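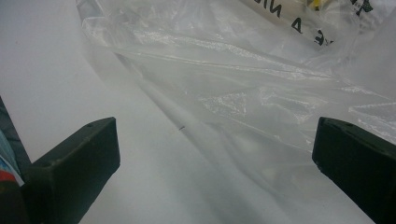
Re: [notcombe-swap] What do you all do with the big clear bags?

Sent: Tuesday, 8:14 PM
To: Notcombe Swap and Mend list

On Tuesday morning a list member wrote:

> Hello all. We finally replaced the mattress and two armchairs, and
> now I have a closet full of those enormous see-through bags that
> everything comes wrapped in. They are too nice to throw out and
> too slippery to stack. I tried folding one on the kitchen floor
> and gave up when it was bigger than when I started. Does anybody
> keep these? How do you store them so they don't take over the
> house? And is there any point in trying to get the wrinkles out?
>
> Also still looking for a home for the old bread machine.

Oh, I am so glad you asked this, because I have been quietly hoarding clear bags for years and have hardly ever had the chance to talk about it!

Yes, keep them, or at least keep the good ones. I go through mine at the table and not on the floor (my floor is never as clean as I think it is, and crumbs stick to plastic like you wouldn't believe). A plain white tabletop is lovely for this if you have one. The only trouble is that clear plastic on white is hard to see properly, and you end up finding the edges by the shine on the creases. I run my hand along until I feel the doubled edge, and then I know where I am. If your eyes are like mine, put a dark towel underneath and you will find the opening a good deal faster.

For the folding itself, find the closed end first and lay it at the far side of the table. Smooth from the closed end toward yourself with your forearm, the whole forearm, slowly. That pushes the air out through the open end, and the air is what beat you on the kitchen floor. Then fold the long sides in to the middle, smooth again, and roll it up from the closed end as you would a sleeping bag. I put a strip of cotton rag around it and tie a bow. Rubber bands work too, but they go gummy in my hall closet over the summer and then you have a mark on the bag for good.

As for the wrinkles, I wouldn't worry. I did once try a hair dryer on low and got one nice smooth patch and one patch that shriveled up like a raisin, so I can't recommend it. If it really bothers you, drape the bag over a shower rod on a warm day and let it hang. Most of the small creases will stay, and for covering things it makes no difference at all.

Mine get used for winter coats, for the good quilt (only for moving it, never for keeping it in, it needs to breathe), and for covering the tomatoes when we get one of those surprise cold nights. The very big ones go over the porch cushions from October on. One of them has a split down the side and I use it under the sewing machine when I oil it.

I do sort them a little. Anything torn past mending, or cloudy and stiff, goes in the bag I take along to Sorno, where they had a bin for soft plastic by the side door last time I went. Please check before you drive over, though, as it was moved once already and I spent a good while walking around the building with my arms full. They wanted everything clean and with the paper labels off. A little cooking oil on a rag takes care of the label glue.

One thing I feel strongly about: please don't leave the big ones lying around where there are little children or a curious cat. I keep mine on the top shelf with the door shut, and I tie a loose knot in any I am giving away.

If you decide you don't want them after all, I would gladly take two or three off your hands, mattress size especially. I could trade you a box of canning jars, or the Yook curtain panels I mentioned last month (cream, never hung, 9 feet long, which was my mistake and not the store's). I can come by any evening after supper, or leave the jars on your step if that's easier.

And I might know a home for the bread machine! My neighbor's Ivard gave out over the winter and she has been grumbling about it ever since. Does yours still have the paddle and the little booklet? She will ask me that first thing. I'll be seeing her at the weekend and can pass along whatever you tell me.

Warmly, from the yellow house at 133

--
Notcombe Swap and Mend
To stop getting these messages, reply with "leave" in the subject line.
Please trim old messages before you reply.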